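Collecting the demos

I figured this part of the project would be the easy bit. It took us most of March! Apinya and I split the teleoperation between us, and Zinhle checked every episode before it went into the training set (she is much pickier than I am, which was good for the model and bad for my evenings).

We ended up with 902 episodes. Another 22 got tossed, mostly because I'd paused too long halfway through a reach - the policy picks up your hesitation along with everything else.

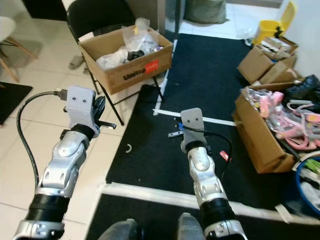 Apinya's reaches were a lot smoother than mine, so we mixed our episodes evenly in each batch. Next time I'd practice for 2 full days before hitting record.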